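## 4.2 Comparison of the two camera positions

In the previous section we kept the camera fixed and changed only the closing force. Now we keep the force at the value chosen there and ask which camera is more useful for deciding if a soft item is held well. The question is practical for us. The Cledow controller can accept a signal "hold" or "open again" from an external estimator, but it reads one image stream at a time, so the choice of camera has to be made before the run starts.

Two positions were tested. The first camera stands on its own support at the workspace and doesn't move. The second one is at the head position of the robot and looks down on the whole table, and it gives a depth channel together with the color. Both cameras were calibrated on Wednesday morning, before the first run, and the calibration was not repeated during the experiment. We accept that some drift can be present in the later runs.

The gripper has two parallel fingers and was the same for all runs. The items were soft and were put on the table in a crumpled state, without any attempt to place them in the same way. We used seven types of item, which differ in thickness and in how much they spring back after they are pressed. Between runs the operator picked up the item, let it fall from a low height and started the next grasp. All recordings were made at our site in Skonelport, with the ceiling light only.

For each closing of the gripper we saved one image pair. The total is 1425 pairs. Each pair was labeled by two readers with one of three labels: *held*, *held at one finger only*, *not held*. The readers worked separately and each of them saw only one camera position, because in the pilot test we found that a reader who knows both views will use the better one to correct the other. Figure 4 gives one view from each position.

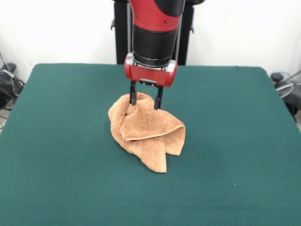
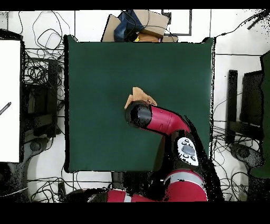

**Figure 4.** Red and black arm working at the green table, with a crumpled tan item at the gripper. First: fixed camera. Second: camera at the head position.

The agreement between the readers was high for *held* and for *not held*. It was clearly lower for the middle label. When the two readers gave different labels, the pair was shown to a third reader, who had access to both views and to the finger position reported by Cledow. After this step 35 pairs still had no clear label, and we removed them from the evaluation. Most of them belong to the thinnest item type, where one layer of material can lie beside the finger and look as if it is between the fingers.

As estimator we used Noton in its standard setting, trained separately for each camera position on the same split of the data. We didn't change the network between the two positions. The only difference is the input: color for the fixed camera, color and depth for the head camera. We also trained a third version, which receives the head camera without depth, to see if an advantage comes from the position or from the additional channel.

The fixed camera gave the better result for six of the seven item types. The difference is largest for the label *held at one finger only*. We explain it by the distance and by the direction of view: from above, the wrist and the gripper housing often hide the finger tips, and the estimator must then decide from the shape of the item near the housing. The head camera was better only for the stiffest item type, where the whole item changes its outline when it is gripped and the tips aren't so important.

Depth helped less than we expected. The version with depth and the version without it were close to each other, and for two item types the version without depth was even a little better. Missing depth values are a probable reason. They appear often along the edges of the arm and at its joints, and the number of missing values changes from one pose to the next. We tried to fill the gaps with a simple median filter, but this smoothed the small folds as well and we returned to the raw values. A filter of the type proposed by Žukauskas may work better, as it uses the color image to decide where an edge is. We haven't tested it on our data.

It should be noted that the head camera has one advantage which isn't measured by these labels. It sees the complete table, and therefore it can find an item that has moved away from the expected place. In 11 runs the item was pushed so far by the closing fingers that it left the part of the image used by the fixed-camera estimator. These runs were counted as *not held* for both positions.

For the experiments in Section 5 we use the fixed camera for the hold decision, and the head camera only for the search of the item before the arm goes down. The change between the two streams is made by Cledow at the moment when the arm begins its descent.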